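Notebook – Tordale room, sound and lights
Tuesday, started 4 pm
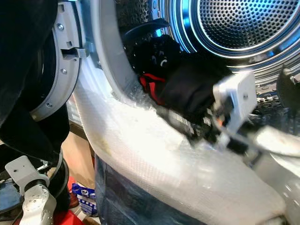
Dark clothes at the drum door.

Get-in for the comedy night. Định Từ on the desk, me on the rig, Quang Đồng out front doing chairs and then the door. Four acts and a compère, one interval.

Sound first. Last month's hum on the main vocal channel came back as soon as the fridge behind the bar cut in. Moved the desk feed off the bar ring and onto the stage left socket. Hum gone with the fridge running. Left the fridge on through the whole sound check to be sure. The long extension is now taped along the skirting and should stay there until we get a proper socket put in.

Handheld one: fine. Handheld two: crackles if you twist the connector. Swapped the cable, still crackles, so it is the mic. Put red tape round it and dropped it in the repair box. Spare is the old Vonex, which is duller at the top. Định Từ gave it a small lift at the high end and cut a bit around the low middle. Good enough for a compère, would not want it for a singer.

Ring-out of the monitor took longer than it should have. The wedge had been pushed back against the rear curtain since the last show and was firing at the comics' knees. Pulled it forward to the old tape mark. Feedback starts much later now. Please leave it on the mark.

Lights. Front wash at 90 looked harsh on the first two rows and Diệp (opening act) asked if she could see faces. Tried a few levels with her standing on the spot. Settled on 69 for the wash, house lights at a low glow for the first ten minutes, then out. She was happy with that. Saved as the first state on the desk, old one kept underneath in case somebody wants it back.

The one-minute warning light at the back of the room was dead. Bulb all right, loose wire in the switch box. Remade it and tested from the stage. It can be seen from the mic stand but not from stage right, where the pillar gets in the way. Could go higher on the wall. Ask Vunham whether we may drill there before anyone does.

Seating. Quang tried a shallow curve in place of straight rows. 50 chairs on the floor plus the stools at the bar. Lost one short row but the gap down the middle has gone, and the laughs should carry better without it. Check at the interval that the fire door side is still clear – people drag chairs that way.

Show notes, written after.
Doors ten minutes late, our fault, the float was short of change.
Opening act fine. Warning light seen and obeyed.
Second act walked in front of the speakers twice, no squeal.
Third act ran over by six minutes. He was on stage right most of the time, so see the note about the pillar.
Compère kept cupping the Vonex and it went muddy each time. Mention it to the next one beforehand.
Interval music far too loud for the first few seconds. The fader had been left up after the check.

To do
Send handheld two off, or open it up if there is a quiet afternoon.
Move warning light (after Vunham says yes).
More white tape, nearly out.
Label the new desk feed at both ends.
Try the curve again next time with one more row at the back.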